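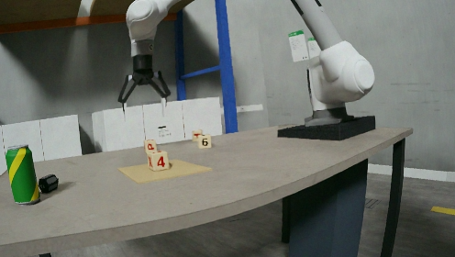
Mornham Rainfall Notes, version 5

This dataset contains daily rainfall readings copied from the paper notebooks of the Mornham weather station. The notebooks were kept by hand, and many pages are hard to read. I typed all of them myself during evenings, so please expect some typing mistakes.

Contents

readings.csv: 2348 rows, one row for each day
remarks.csv: 758 short remarks of the observer, for example "fog until noon" or "gauge frozen"
missing.csv: 91 days for which the page is lost or cannot be read

Columns in readings.csv

day: year, month and day, with hyphens
rain_mm: rainfall in millimeters, one decimal
page: page number in the notebook
sure: 1 if the number is clear, 0 if I had to guess a digit

Trace amounts are written as 0.0 and have the word "trace" in remarks.csv. Please join the two files on the day column before you calculate the number of dry days.

Known problems

The gauge was moved to the Hiebert farm in April of the second year. The new place is more open to wind, and the values before and after the move should not be compared directly. I did not make any correction for this.

Some remarks use local words. I kept the spelling of the notebook.

License and contact

Free to use for any purpose, with mention of the source. If you find a wrong value, write to me with the page number and I will check the notebook again.

Tamer Hamdan
Last change: 19 Sep 2020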